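Perkik Household Goods Word List

A plain word list for everyday kitchen and table items, put together for people who label shop stock, write rental inventories or sort donated goods. Version 3.

Contents
items.csv: one row per term, 129 terms
groups.csv: the 16 groups the terms fall into
notes.txt: spelling choices and open questions

Columns in items.csv
term: the preferred word, lower case, singular
group: must match a name in groups.csv
also: other common words, split by semicolons
material: left blank unless the word itself implies one

Sources
Terms came from the Nonbridge stock sheets and the Okoth rental inventory. Where the two disagreed we kept the shorter word and moved the other to "also". Hitov uses "beaker" for any cup without a handle. We list it under cup.

Known problems
Baskets, racks and trays overlap. A wire basket used for drying is filed under baskets, even if the shop calls it a rack. Lids have no group of their own yet. Terms longer than 30 characters were cut in version 2 and have been restored.

Changes
Plural forms are gone. "Tumbler" is now a term in its own right. The next update is planned for August.

Terms: basket, wire; cup 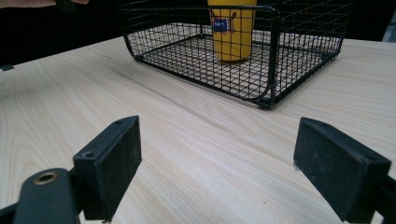
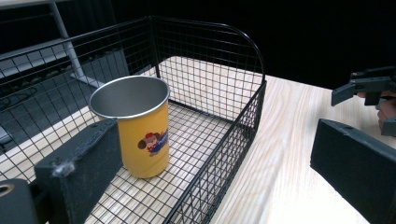

Maintained by the Perkik word list editors
Last updated 7/19/19

Corrections are welcome. Send the term, the group you would put it in, and where you saw it used. Please do not edit groups.csv directly. The list is free to copy and change, with credit to Perkik.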